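Susard Science Corner
Home | Plants | Space | Weather | Ask Me

Why Does Wood Have Stripes?

I love wood. I really do! I can't walk past a plank without bending down for a look, and my favorite part is always the stripes. We call those stripes the grain, and they come from the way a tree grows.

A tree gets wider every year, just under its bark. In spring it grows fast and makes pale, soft wood. By late summer it slows down and makes darker, harder wood. One pale band plus one dark band makes a ring, and that's one year of the tree's life (in places with a cold season, anyway). I once met a slice of oak at the Trulter museum with 243 rings. Its very first ring grew long before my great-great-grandma was born!

So how do rings turn into stripes? Think of a rolled-up jelly cake. Slice across it and you get a swirl. Cut it the long way and you get lines. A log works the same way, so a long board shows long lines.

Sometimes people glue lots of narrow strips of wood side by side to make one big, strong top. It's called butcher block, and you'll find it on kitchen counters and worktables.

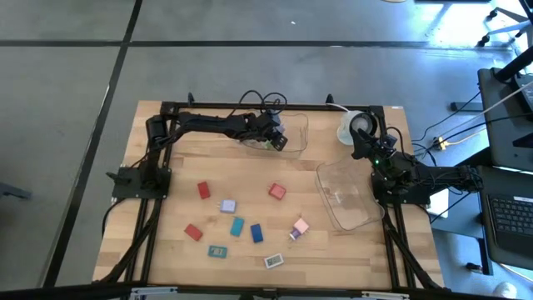

Try It: Make a Grain Rubbing

You need a sheet of thin paper, a crayon with the wrapper peeled off, and a rough old board. Ask a grown-up which board you can use.

Lay the paper on the wood and hold it still. Rub the side of the crayon back and forth, nice and gently, until the lines pop up. Do 2 boards if you can and put the rubbings next to each other. Mine never match!

Contact us | © Susard Science Corner | Back to top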